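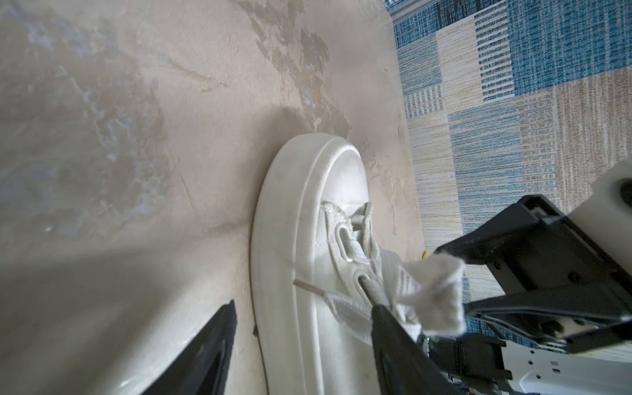

A white canvas shoe and the grippers at work on it, Brovham open day.

What I went to see on Sunday was a shoe being laced

The open day at the Skanmont workshop in Brovham started at two in the afternoon, and by ten past I had a paper cup of tea and a place near the front of the rope. I had read the leaflet on the bus. It promised "everyday handling tasks", and I expected boxes being moved from one table to another, as at most of these events. They had put a shoe on the floor.

I think it was the right choice, and I think more firms that make robots should show the public this sort of work. I also think they should change how they show it. I will take the two points in order.

Most people's idea of what robots can do comes from short films. In the films the arm is quick, it never waits, and somebody has added music. A visitor who has seen only the films comes away believing that the machine for doing the ironing is a year or two off. I believed something like it myself. My mother, who has bad hands and wears slip-on shoes for that reason, believes it firmly and has asked me when she can order one.

An hour with a shoelace is a good cure. A lace has no fixed shape. It is flat in one place and twisted in the next, and when one end is pulled the rest moves somewhere else. A shoe is not much better, as the canvas gives when it is pressed. A person deals with all this without looking, while talking to someone else. The arms at Brovham dealt with it slowly, with long stops, and at one point the operator stood up, moved the shoe a little with her hand and sat down again. There was a groan from the back. I thought it was the most useful minute of the afternoon, because it told us where the work has got to.

The man giving the talk was Jalen Pettigrew. He spoke without slides and did not oversell. He said the team had recorded 1483 attempts at lacing tasks of one kind or another, and that he would not call the problem solved. Somebody asked how many of the attempts had gone well. He said it depended on what was meant by well, and then gave a careful answer about a lace going through an eyelet as against a shoe a person could walk in. He would count the first as a result. Most of us would want the second.

That is my first complaint about the day, and it was not his fault. The board by the door had the number 1483 on it in large type and nothing else. A number of attempts is not a number of successes, and people walking past will take one for the other. If a firm invites the public in, the board should say how many attempts there were, how many ended as intended, and what "as intended" meant. Three lines would do it. I would have trusted the place more for reading them.

My second complaint is about distance. The rope was too far back for small work. A forklift can be watched from across a hall, but an eyelet can't. Those of us at the front could follow it if we leaned, and the children were let through, which was kind. Everybody else had the operator's back. There was a screen on the wall, and it showed the Skanmont name for the whole hour.

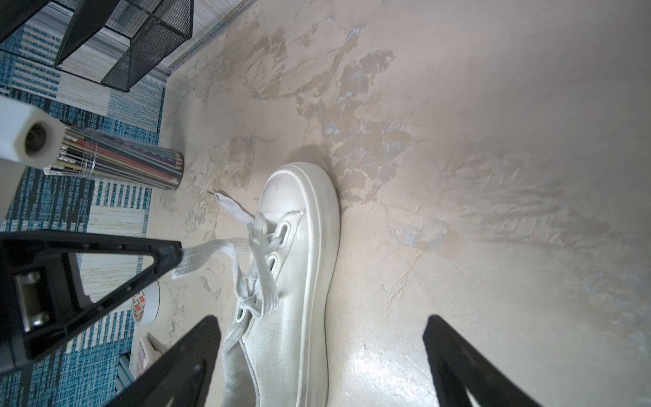 King-fai Shek, whom I had told about the visit, thinks I am being too generous, and wrote to me the same evening to say that lacing a shoe on the floor is a stunt, that the money would be better spent on a decent long-handled shoehorn for everyone over seventy, and that no one who needs help with shoes will live long enough to get it from a robot.

I take the shoehorn seriously. My mother has one and it cost very little. Elastic laces cost very little too, and they are sold already. If the whole purpose of the work were to get shoes onto feet, the objection would be hard to answer.

But I don't think shoes are the purpose. Anyone who has helped in a house where someone is no longer steady knows that the day is made up of soft and awkward things: bedding, tights, bin bags, the drawstring on a pair of pyjamas, the bread bag with its bit of wire. There is no elastic version of most of these. A machine that can't manage a lace will not manage them either. Whether one that can will go on to manage them is a separate question, and I did not hear anyone at Brovham claim it.

There is a fair point in what King-fai says about time. I came home and told my mother she could not order one. She asked when, and I said I didn't know, and that the people who build them had not given a date. She said the council had told her the same about the kerb outside the chemist.

I went to the Woltden show last March and saw an arm stack 108 cups without a slip. It was pleasant to watch and I learned nothing from it. The cups were hard, they were all the same, and each was where the arm expected it to be. I can picture the people around me clearly, all with their phones up. At Brovham the phones went down after a few minutes, and some visitors left for the cake stall. Those who stayed started asking questions, and the questions were better: who decides when to step in, how the lace is put back between goes, what happens if it catches.

I would go again. I would like the rope moved forward, the screen switched over to the work, and the board by the door rewritten. The tea was fine. The bus back to the station runs once an hour on a Sunday, and the stop is on the far side of the road from the gate.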